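Cord memory is the tendency of a flexible cable to keep the shape in which it was stored.
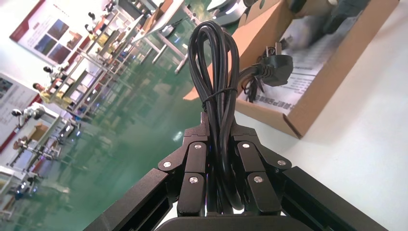
Jacket material largely determines the effect. Plasticizers in soft PVC stiffen in cold storage – a coiled black power cord is a familiar case – and bends set under load. The Grorby test bends a sample 1000 times at two temperatures.

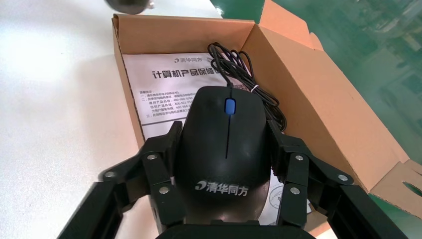 A wired computer mouse, black.

Thin signal cables have less jacket mass and relax sooner.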